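Call for participants: sleep and feeding diaries in the first 14 weeks

Botar is recruiting parents of newborn babies for the second phase of the Ikiline study, which records how night feeds and parental sleep change between birth and 14 weeks. The first phase enrolled 227 families, and its diary format has been kept with minor changes.

You may take part if you are 18 or over, gave birth at 37 weeks or later, and your baby is no more than ten days old on the day you enrol. Births at home, in a birth centre or in hospital are all eligible. Partners may enrol separately but must complete their own diary.

Participants fill in a short diary each morning — start and end of sleep, number of feeds, method of feeding — and answer a longer questionnaire in weeks two, eight and 14. The diary takes about five minutes. No blood samples or clinic visits are required. 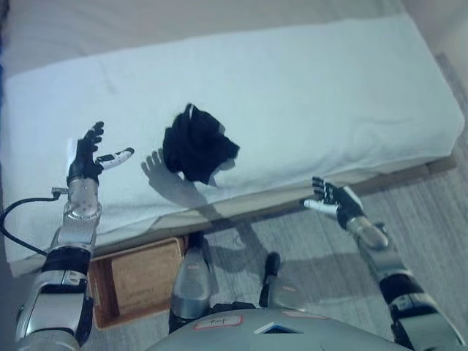
Diaries may be kept on paper or online. Paper booklets are sent by post with return envelopes. Please do not switch between the two once the study has begun, as the entries are numbered differently.

Twins and other multiples cannot be included in this phase. They will be covered by a separate protocol, Gilbert, which opens later.

Families who complete all three questionnaires receive a shopping voucher. You may withdraw at any time without giving a reason, and entries already submitted will be deleted on request.

To enrol, write to Ute Schwerdtfeger, study coordinator, quoting reference 857 and giving your baby's date of birth and your preferred diary format. Applications close on Sunday, June 23, 2024.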